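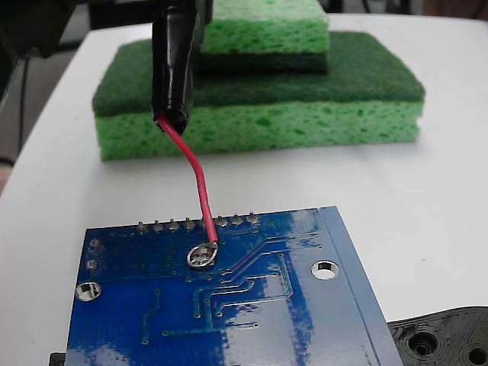 Notes for Unit 3: Misplaced contact in wire handling
Soon-im Kwon
Last updated: 2023-03-02

The case for this unit is the Uveck cell fault from November. The task was to carry the free end of a single insulated wire to the ring pad on a blue board and hold it there while a continuity check ran. The log holds 147 attempts. The controller marked almost 100 of them as good. On review, a share of those "good" attempts had the wire end on a header pin, a short distance from the pad.

Background. The arm knows where its fingers are. It does not know where the wire end is. Between the two is a length of thin wire that bends under its own weight, keeps any curve it had on the spool, and bends again when it touches something. The Uveck program treated the wire as a straight, rigid extension of the tool, with the tip at a fixed offset. For a short stub this is close enough. For a wire with an S-bend in it the offset can be wrong by more than the spacing between the pad and the pins.

Why the check passed. On this board the ring pad and one of the header pins are on the same net. Touching either one closes the circuit. The check answered the question "is the wire touching this net?" and the program read the answer as "is the wire on the pad?" Most of the review time went into finding this. The first report blamed the camera calibration, and two recalibrations were done before anyone looked at the schematic.

Safety side. The check ran at low current, so a wrong contact did no harm by itself. The next step in the program did matter: on a pass, the supply was raised to its working level with the wire still held. A bare end on a pin row at working level can bridge to the neighboring pin if the arm moves. The Uveck program had no interlock between arm motion and supply level. Treat this as the more serious of the faults, even though it is not the one that was reported. 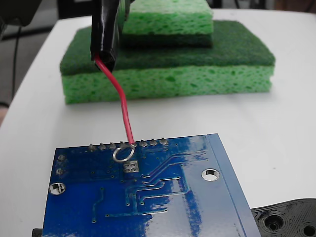 Slip is the other source of error. Tape on the fingers protects the insulation and adds grip, but it wrinkles and creeps with use, and the wire can rotate in the grasp. Rotation turns the plane of the bend, so the tip moves sideways while the finger position reads the same. The log shows no force alarm for any of the misplaced contacts. A thin wire buckles well below the alarm threshold.

Changes made after the review:
— Tip position is measured by the camera after each grasp and again just before contact.
— The check now includes a resistance reading against a second point on the net. Ploltar supplied the fixture.
— Supply stays at the low level until the arm reports stopped and brakes are set.
— Finger tape is replaced at the start of each shift.

The Sadeghi method for bend estimation was tried and dropped. It needs a clear side view of the whole wire, and the fingers blocked the upper part.

For next class, read the Tikard fault tree and mark every branch that ends in a passed check. Bring your own tree for the Uveck case, with the interlock fault and the contact fault kept on separate branches.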